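January, 11:40 pm

Back late, feet hurt, writing this before I forget the order of it all.

So. Day on the laundry task. We wanted forty more good demos before Kasun has to send the set over to Wavdale and did not get forty. Got 21. Twenty one that I'd keep anyway, Lowri would keep maybe fifteen, she is stricter about pauses than me.

Morning was remote only. Me on the leader handles, wrist view on the screen, no looking round at the real thing (that's the rule now, because last month half my demos used stuff the robot couldn't see, me peeking over my shoulder). Hard rule to follow. Your neck just turns. Lowri stuck a bit of tape on the floor where my feet go and moved my chair so I'd have to twist right round to cheat. Fine. Fair.

First hour was garbage. Too fast coming in, fingers closing on nothing, or closing on the couch fabric and pulling the whole seat up a little with the shirt. Deleted all of it. Well, moved it to the fails folder, Kasun wants fails kept. Then a good run, seven or eight in a row where I came in slow, opened wide, went down at a slant and took the cloth by a fold. Folds are the thing. A flat bit of cloth is horrible, there's nothing to pinch, you have to nudge it till it rucks up and then go. I do that without thinking with my own hand. With the handles I have to plan it like parking a truck.

Wrote on the whiteboard OPEN EARLY and underlined it. If you open the gripper at the last second the arm is still moving and you knock the sleeve away. Open it way up high, then come down. Yogesh says it looks lazy in the playback but the numbers like it.

Stopped at noon. Ate a bagel standing up. Madhu's turn on the handles after, and I did the log. She is smoother than me, annoyingly. Never plays games, never drove anything bigger than a bike, and her curves come out like butter. Mine look like a seismograph. 1216 steps in her longest one and not a single jerk over the limit. I had one with 119 in the first ten seconds, no idea how, my elbow maybe.

Saved this one from the wrist view, gripper open, couch underneath, red things both sides and the basket down on the left. 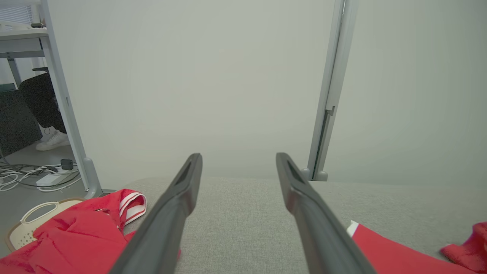 Chathurika thinks we have too much red. Sent it to the group at two o'clock, all lower case as usual: if every garment is red the policy will learn red, and then somebody at Birnbridge hands it a gray sock on a gray couch and it just sits there. Lowri wrote back that the first batch was all blue. Chathurika wrote that this made it worse, now it's learned two colors. Then a long silence, then a thumbs up from Kasun which could mean anything.

She's right though. I knew it when I read it, got a bit cross, then went and found the bag of gray and black stuff from the Uddin order that we never opened. Hate the gray ones. On the screen you lose the edge completly, you're feeling for it, except there is no feeling, the handles don't push back. Did nine, kept four. The robot's hand casts a little shadow when it gets close and I started using the shadow to judge height. Wrote that down too. Question for Lowri, is that cheating or is it exactly what we want? The camera sees the shadow, so the policy can see it. I say it's allowed.

Afternoon, hand guiding. You put it in the soft mode and hold the arm at the forearm and just walk it through. So much quicker! And so much nicer, you get the weight, you feel when the fingers touch the seat. But then your own hand keeps getting into the view, Madhu's bracelet was in six of them, and Kasun doesn't want anybody's hands in this set. So we're holding further back, which gives you less control at the tip, and round we go. Did a short batch for comparison and left it there. I'd mix the two if it was up to me. Guide it for the rough path, remote for the last few inches. Kasun says maybe in the next round, which is what he said last round.

Tried a replay at five. Cleared my throat like it was a recital. It went down, opened early (good), got the cloth by a fold (good good), lifted, swung left, let go about a hand too soon. Cloth on the rim of the basket, slid off outside. Tried again, same. That's me. That's my habit, I let go on the swing because I want to get on to the next one, and I've now taught it to be impatient. Went back through the keepers with Lowri and there it was, in nearly every one of mine, none of Madhu's. Bit embarassing. Lowri just said "well, it's a good student."

So tomorrow: stop over the basket. Count one. Then open. Say it out loud if I have to.

Also tomorrow
- gray and black first while I'm fresh
- ask Yogesh how near we are to 4000, he had it on a sheet somewhere
- start poses all over the place, I keep parking the arm in the same spot
- new batteries for the foot pedal
- ring the Wistbridge people back re the second arm, they close at four

Wrists sore. Caught myself at dinner opening my fingers way up above the fork. Bed.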